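Remote teaching a gripper to pick things off a cushion — jerky recordings

brarna_dave
Posted May 2, 2019

I'm teaching a small arm to tidy up soft furniture by driving it with a hand controller and recording the moves. It copies hard tabletops fine. On fabric it either stops too high or pushes into the seat. I have 496 recordings so far and don't want to throw them all out. Is it my driving, or do I need a different setup?
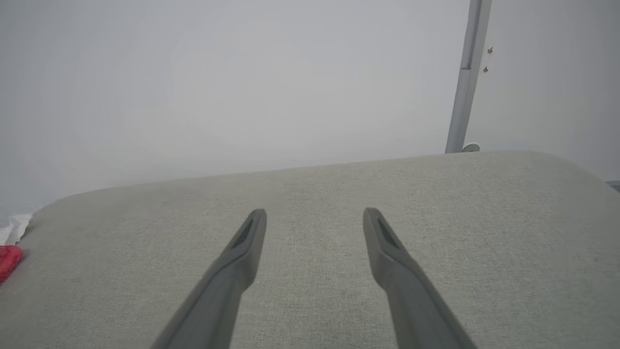
My controller is a second-hand Gundico and the lag is noticeable, so I tend to overshoot and then correct. The arm copies the correction as well. From the wrist view I find height hard to judge over the pale grey-beige weave, even with both fingers open and faint shadows under them. Would guiding the arm by hand be better?

Ashton Harawira

Probably your driving, sorry. Slow down near the fabric and pause before you close the fingers. Cut the recordings where you overshot — don't try to smooth them. I kept 11 good ones of a single grasp and got further than I had with the whole messy pile.

Hand guiding does feel more natural, but keep your hands out of the wrist view or they end up in the training pictures. Add a second camera from the side if you can. It helped me with height more than anything else.

sollow77

had same problem, new controller fixed it. not cheap tho

brarna_dave

Thanks both. Will try the side camera first and go through the old recordings at the weekend.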